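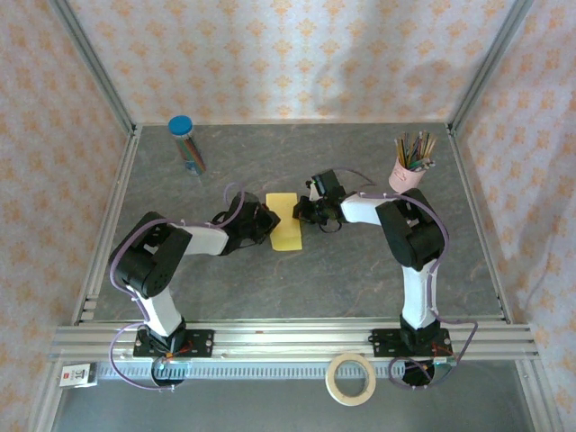

Rocío Salcedo thinks people who still mail letters are showing off. A text gets there in a second, she told me, and it says the same thing. I have heard this from plenty of people since April, when the post office in Punska cut its counter hours to 5 a day.

I disagree. A text says the same words, but I answer it in line at the grocery store and forget it by supper. A letter sits on the kitchen table until I deal with it. I have 47 from my aunt in Cabello, and I could not find you one text from the same years.
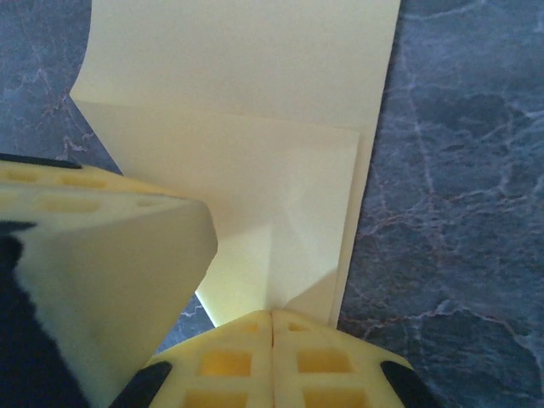 A sheet of pale yellow paper, partly folded.

Cost is the usual complaint. Stamps have gone up, and I notice it. I also pay every month for a phone plan and have never heard anyone call that showing off.

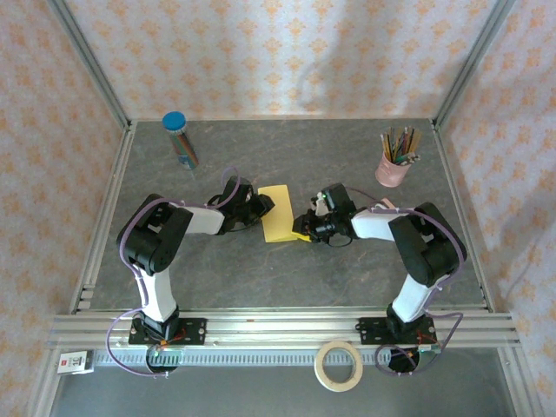 Yellow, folded to a rectangle.

The stronger complaint is time. Olga Palacios wrote to the town paper that working parents can't spare 30 minutes for a letter. Fair enough – but a letter can be four lines. My aunt's best one was about a broken gate and the price of onions.
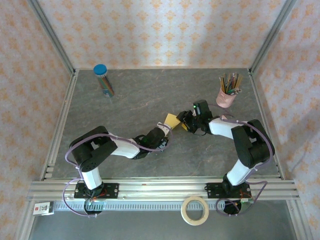

The town should put the counter hours back. Punska has 300 households, and the next counter is in Flitgate, over the hill.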